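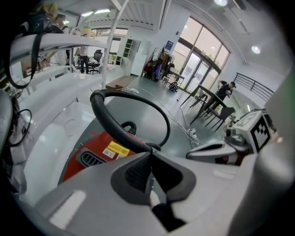
Week 6: Learning from hand-held gripper demonstrations

Notes by Yurii Yatsenko. Read the Kescombe paper before the seminar, including the appendix, where most of the trouble is.

1. What is claimed

A person carries a gripper by hand and does the task. A camera on the tool records what the gripper would see. A policy is trained on those recordings and then run on an arm which was never present during collection. The Kescombe authors report 88 per cent success on their handle-grasping task, against 60 per cent for a policy trained on teleoperated data. They call the method "robot-free" and say it "generalises to any room".

I'd like you to be slow to accept both phrases.

2. What the camera gets

The view from the tool is mostly tool. The gripper body fills the bottom of the image, and the object being handled takes up much of what is left. A square marker sits on a mount by the finger. Behind all that comes the room: arched windows, a rack of jackets, people going about their business.

The usual argument is that a busy background is good for the policy, as it learns to ignore it. Perhaps. It may also learn that bright windows on the right mean the handle is near. With one room you can't tell these apart, and the paper doesn't try. Ask how many rooms were used in training, then how many of those turn up again in the test.

3. The numbers

The test had 31 trials per condition in the first version of the paper. In the September revision it is 29, with two trials dropped for "tracking loss". If tracking fails when the task is hard, dropping those trials raises the score. It would take one sentence to say what the arm was doing at the time, and the sentence is missing.

Note also that the teleoperation baseline was collected by people new to the rig, while the hand-held data came from the authors. Skill of the demonstrator and type of device have been changed together. Escobar makes the same mistake in last week's reading.

4. What I do believe

Collection is quicker by hand. Skastov found this too, on different tasks and with a fairer baseline. Quicker collection is useful, and a paper claiming only that would have been fine with me.

For the seminar

Bring half a page on one test that would separate "ignores the background" from "uses the background". Say what result would change your mind. Swapping the curtains doesn't count, Skivisia already did it and the result was unreadable.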